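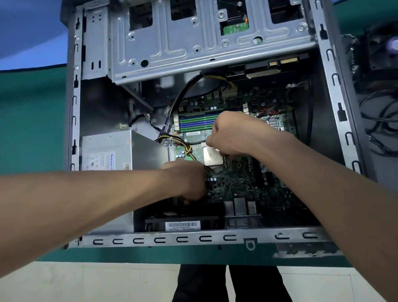
How many takes of one PC teardown before I change the machine?

Posted by Marisa Caputo

I'm recording hands-on examples for a learning system that should pick up how people take old desktops apart and put them back together. Head camera, bare hands, tower on its side on the table, and I just work while it records. I'm having a ball with it! The steps so far are memory, CPU and cables, and each take gets a short written label per step.

My question is about variety. I have 70 takes and nearly all of them are on the same steel case with a Huntkey power supply. Do I keep going on this one until I get really smooth, or swap now? Also, my hands cover the CPU socket for a good part of that step. Does that ruin the take?

Hilde Kramer

Swap now! I did a set like this for the Durkano project and stayed on one board far too long. The model learned that board beautifully and then got lost on the next one. We went up to some 2000 short clips in the end, and the ones that helped most came from odd machines with the cables running every which way.

Don't worry about being smooth, either. Keep the fumbles, as long as you finish the step. A hand that slips and tries again is great material (I wish I had saved more of mine).

On the covered socket: keep those takes, but hold still for 2 seconds with your hands out of the way before and after, so there's a clear look at the start and the finish. Tilting your head a little helps too. And write your labels the same day, while you still remember which cable you were after.

prillov_fan

3 machines minimum imo. Change the table too if you can. Cool project, post an update when you get to the drive cage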